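4.2 Contact-aware arbitration between the two arms

The planner described in Section 4.1 produces a pair of time-stamped joint trajectories, one for each arm, which are free of collision under the nominal model. In a bimanual handover or a joint grasp this guarantee is of little use, as the task itself requires the two grippers to enter a region that the planner would normally treat as forbidden. Earlier versions of the Lornex stack dealt with the problem by switching off the collision check between the distal links once both tool frames were inside a fixed radius. This made the task feasible but left the final approach unsupervised, and most of the protective stops logged in June fell within that phase.

We replace the switch with an arbitration layer, Urnell, that runs between the planner and the joint controllers. Urnell holds a small set of permitted contact pairs. Each pair names one surface on the left gripper and one on the right, together with a force limit and a maximum closing speed. Any proximity between surfaces that are not listed is handled as before. Finger pads may meet finger pads; a wrist module may not meet anything. The list is written by hand for each gripper design and is loaded at start-up with the kinematic model.

At each control cycle the layer computes the signed distance for all distal pairs and scales the commanded velocity along the line of approach. Let d be the distance for a given pair and v the closing speed. For a forbidden pair, v is reduced linearly to zero as d falls to the safety margin. For a permitted pair, v is reduced to the speed given in the list and held there until the estimated contact force passes its limit, at which point the arm with the lower task priority is made compliant. Motion across the line of approach is left alone, so that a gripper can still slide sideways out of a crowded pose. Where several pairs are active for the same arm, the smallest scaling factor is used.

Priority is assigned by the task script and may change during a handover. The giving arm keeps the higher priority until the receiving gripper reports a stable grasp, and the values are then exchanged in a single cycle. We tried blending the two values over a short window and found that both arms became compliant together near the midpoint, which let the grasp point drift. 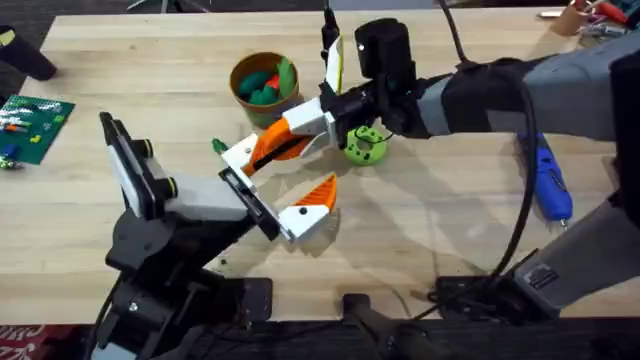 Contact force is estimated from motor current with the friction model fitted in Section 3.4. The estimate is poor at low speed, where static friction in the wrist joints hides small loads. We therefore do not use it to detect first contact. That event is taken from the distance computation, and the force estimate is used only to decide when to yield. The scheme depends on the relative calibration of the two bases, and an error there appears directly as an error in d. Calibration was repeated whenever a base had been loosened or moved, and the result was stored with the trial record.

Cables are not modelled. A slack cable near the wrist can be pulled tight by a large rotation of the last joint, and the resulting load appears in the current signal as if it were external. We limit the last joint to a narrower range than the hardware allows and let the planner choose another elbow pose where that range is not enough. This costs some reachable volume near the edges of the table but removed the worst of the false yields.

Perception enters the layer in one place only. The tabletop objects found by the Husmont segmenter are passed in as convex hulls, refreshed at a lower rate than the control loop, and treated as forbidden surfaces unless the task script names them as the grasp target. When a hull disappears because an arm is in front of it, the last known hull is kept for 30 cycles of the perception loop and then dropped. Thin or open shapes are handled badly by this representation, since a convex hull fills the inside of a ring or a handle. For such targets the script supplies a decomposed mesh in place of the hull.

4.3 Evaluation

We compared Urnell with the fixed-radius switch on the Raudsepp task set, using the same planner, gripper hardware and calibration procedure for both. The fixed-radius condition contains 301 trials and the Urnell condition 318; the numbers differ because trials with a lost camera stream were discarded before the logs were examined. Start poses were drawn from the same distribution. Trial outcomes were labelled from the logs and the video together, and a trial was counted as stopped if either arm entered a protective state before the script had finished.

Figure 5. Commanded closing speed against signed distance for one permitted pair (solid) and one forbidden pair (dashed). The shaded band marks the safety margin of 2 mm.

Protective stops in the final approach were less frequent with Urnell, and those that remained came mainly from stale hulls - an object had been pushed while hidden from the camera, and its old hull was still in force. Mean time to completion rose slightly, as expected from the lower closing speed. We did not tune the speed limits for individual tasks.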